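The Spare Tower

Donal Corrigan had kept the old Dell for the parish hall accounts, and when the hall closed he kept it anyway. It went with him from Kiltham to the apartment over the Viklund bakery, and it sat under the window there for the better part of a year with a plant on it.

Sreekumar Poojary asked about it in January. He ran the repair bench at Wolis, two streets over, and he was always short of parts.

"Does it start?" he said.

"It starts. Then it stops."

"How long in between?"

"Long enough to read the first line of a letter," Donal said.

Sreekumar said to bring it in. Donal carried it over that afternoon in a laundry bag, stopping twice to change hands. He took a chair by the wall and kept his coat on.

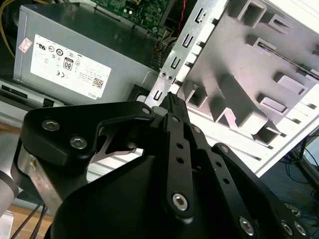

Donal's wife had bought the machine on sale, the last winter she was well, and he had never seen the inside of it. He was surprised by how much of it was just air and folded metal. The power supply sat in its corner with a white label, certification marks and the maker's name and all, and a small pink sticker next to it. Red, black and orange wires came down beside it in a bundle. He looked at the pink sticker for a while. Ellen had put stickers on everything — the fuse box, the jam, the backs of the chairs — but she had never opened this, as far as he knew.

"Was that there from the factory?" he asked.

"The sticker? Could be. Could be a shop."

"She never said she took it to a shop."

Sreekumar didn't answer. He had found the receipt for the last repair in the laundry bag, folded into the manual, and he passed it across. It was from Zitport, out by the highway, and it was for 28 dollars. New fan, labor included. Donal read it through and then turned it over, but there was only an ad for printer ink on the back.

"It's seventeen miles to Zitport," he said. "She didn't drive by then."

"There's a bus."

"There's a bus," Donal said. "Two buses."

He thought of her on the second one with the tower on her lap. It would have been the week he was away at his brother's. He had come home and the thing was running quietly, and he had said something about how it must have settled down by itself. She had agreed with him.

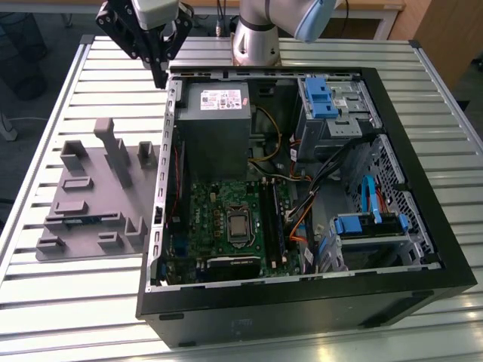

The tower on its side at Wolis, with the panel off.

Sreekumar said the power supply was the likely trouble. He could put in a used one for ten dollars, or he could take the whole machine for parts and give Donal a little toward something newer. He had a laptop in the back that would do the accounts without any fuss.

"There aren't any accounts," Donal said.

"Letters, then."

Donal folded the receipt and put it in his coat. He asked whether the new fan would stay in if the power supply was changed, and Sreekumar told him yes, one had nothing to do with the other.

"Then put the used one in."

"It might only give you another year."

"That's all right," Donal said. He asked if he could have the laundry bag back, and what time they closed.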